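Teaching two arms to pour with the Plendura kit

Posted 02/03/2019

I've had the Plendura starter kit on my bench long enough now that people have started emailing me to ask how I got it going, so I figured I'd write the whole thing up once and just send everybody here. If you haven't run into it, Plendura is a software and accessories kit for people who already own a pair of arms and want them to work together (mine already had grippers on, so I only bought the basic box). It costs $865, plus $200 if you want phone support. I skipped the support and then borrowed Ademir Medeiros for an afternoon, which was cheaper and involved more coffee.

What you need before you start: two arms, two parallel grippers, a flat table, and a mat. Get a mat with a dull finish! My first one was shiny and the overhead lights drove the vision part of the software nuts. Mine's plain brown and it's been great, even if it does show every scuff.

Step 1. Set your zones

Open the Zones tab and draw a box for each arm. Leave a strip in the middle where both are allowed to go, and make it a bit bigger than feels right. The manual suggests a tiny overlap and I spent an hour wondering why my left arm kept stopping short of everything. Save the zones under a name you'll remember. I have five files called "test" and I regret all of them.

Step 2. Tune the grip

Go to Hands, pick a side, and drag the force slider all the way down. Then bring it up a little at a time with the fingers on a real object. The slider runs to 300 and the numbers don't stand for any unit I could find in the manual, so go by feel. Hard things are easy. For drinking cups, start low and creep up, and do it over the mat in case you drop one.

Step 3. Lay out the bar

I like the drinks demo for learning because the pieces are small and you find your mistakes fast. Put a cutting board in the shared strip with a lemon and a little steel cup on it, then give one hand a clear cup to hold. Keep the other hand open and up out of the way for now.

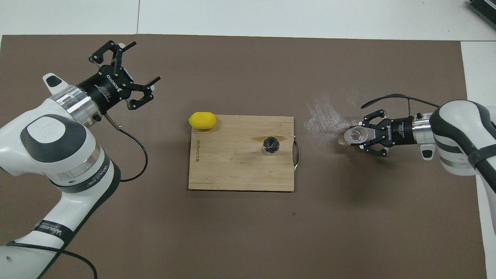 Once you're happy with where everything sits, hit Save Start Pose. Please don't skip this. If you bump an arm later you can get back with one click, and you will bump an arm later. Also check your cables at this point. Move each wrist slowly through its whole range by hand and watch for anything that pulls tight.

Step 4. Record the moves

Press Teach and guide the arm holding the cup through what you want, nice and slow. I stop for a second at every point where something touches something else, and the software turns those pauses into waypoints. Then do the other arm. You can record both together if there are two of you, but Adalberto Barbosa and I tried that and mostly got in each other's way.

Do your first runs dry. No water, no juice, nothing. Play it back at the slowest speed with one hand near the stop button, and only turn the speed up when you've watched the same run go through clean a few times in a row.

Step 5. Fix the wobble

If the cup shakes when the wrist turns, open the move and raise Smoothing to 2. Higher than that and the arm starts cutting corners, and on a crowded board a corner usually has a lemon in it.

So is it worth the money? For me, yeah, mostly. The teaching part is lovely and I was up and running much quicker than I was with the Jellitz package I used before. The manual is thin, the Zones tab needs work, and the software forgets my window layout every time I close it (grr). If all you want is one arm moving boxes from here to there, you can spend less. If you want two arms sharing a small space, I'd buy it again.

Next up I'm going to try the lemon, meaning picking it up and handing it across from one side to the other. Send me your grip settings if you've already done it!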